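Podar Play Clock System
Set-Up Guide for Football Fields
Section 5: Placing and Starting the End Zone Displays

Revised June 4, 2023

This section covers the placement, pairing and first start of the two end zone displays and the Bemier hand controller. Read Section 4 (Power and Cabling) first. The game clock and the main scoreboard are covered in a separate guide.

5.1 Before you start

You will need:

Two Podar displays, marked NORTH and SOUTH on the rear label
One Bemier hand controller, fully charged
One base unit with antenna
Two ground stands with ballast trays
A tape measure and a level

The displays are matched to the base unit at the factory. If one display has been replaced, complete the matching procedure in Section 8 before going on.

CAUTION: Do not lift a display by its sun hood. Two people are needed to lift a display onto its stand.

5.2 Placing the displays

1. Put one stand behind each end line, outside the team and limit lines. Check your league's rule book for the required distance.

2. Turn the stand so that the display will face the opposite end zone. The quarterback on offense must be able to read the far display over the defensive line.

3. Level the stand with the four screw feet. The bubble must stay between the marks with the display mounted.

4. Load the ballast trays evenly. Do not use water bags in freezing weather.

5. Lift the display onto the stand and close both side latches. A latch is fully closed when the red band can no longer be seen.

6. Fit the front pad over the stand. The pad must cover the stand from the ground to the lower edge of the display.

NOTE: If the goal posts block the view from midfield, move the stand sideways. Both displays should be moved to the same side of the field as seen from the press box.

CAUTION: Take the displays down if wind speed exceeds the limit printed on the stand label. Ballast does not raise this limit.

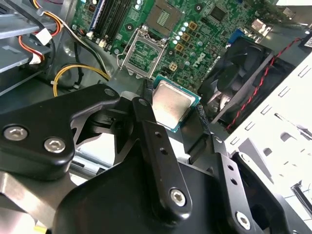
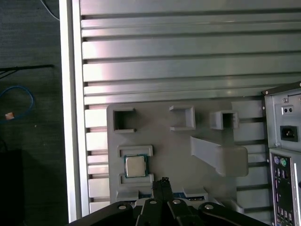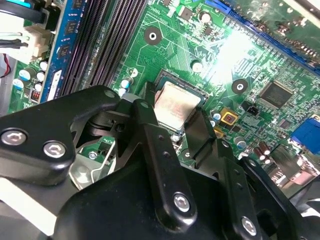
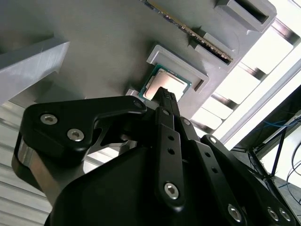
5.3 Placing the base unit

1. Set the base unit in the press box or at the sideline table, with the antenna upright. Keep it away from metal roofing and from the referee microphone receiver.

2. Connect the power supply. The STATUS light blinks amber while the unit starts.

3. Wait for a steady green light. If the light stays amber, go to 5.6.

4. Set the channel selector to 2. Other channels may be used if a neighboring field is running the same system, but all units on one field must share a channel.

The open-air range of the base unit is 3000 feet. Concrete stands and parked buses reduce it.

5.4 Pairing the hand controller

1. Hold down LINK on the base unit until the LINK light blinks.

2. Within one minute, hold down START and RESET on the Bemier controller together.

3. Release both buttons when the controller vibrates. The LINK light goes out.

4. Press RESET once. Both displays show 40.

NOTE: Only one controller can run the clock at a time. A second controller may be paired as a spare. It stays locked until the first is switched off.

5.5 Setting the count and testing

1. Open the CLOCK menu on the base unit and select the rule set. COLLEGE and HIGH SCHOOL are stored. Choose CUSTOM to enter other values.

2. Enter the long count and the short count. For most leagues these are 40 and 25 seconds.

3. Set FLASH AT to 5. The digits will flash from this value down to zero.

4. Select HORN OFF. The horn is for practice use only.

5. Press START and let the clock run to zero. Have one person at each end watch the display through the full count.

6. Press RESET, then SHORT. Both displays must show 25 in the same instant.

7. Walk the controller to both goal lines and repeat step 6 from each. The back judge will be using it from these positions.

Complete the test before the officials' pregame walk. Enter the result in the log sheet at the back of this guide, with the name of the operator.

5.6 Faults during start

STATUS light stays amber: The base unit has not found both displays. Check the power switch on each display, then restart the base unit.

Code 1069 on one display: The display is on a different channel. Set the channel selector inside the rear door and close the door before switching on.

Digits dim in daylight: Brightness is set to NIGHT. Select AUTO in the DISPLAY menu.

Count differs between ends: Stop using the system. Inform the referee so that the count can be kept on the field. Restart the base unit at the next long break and repeat 5.5.

Controller does not vibrate: Charge the controller and pair it again. Replacement batteries are available from Gasevholm under the part number on the battery door.

5.7 Preseason check

Repeat all of Section 5 each August, before the first scrimmage. Inspect the front pads for tears and the side latches for play. Worn latches must be replaced in pairs.

Continue with Section 6, Operating the Clock During a Game.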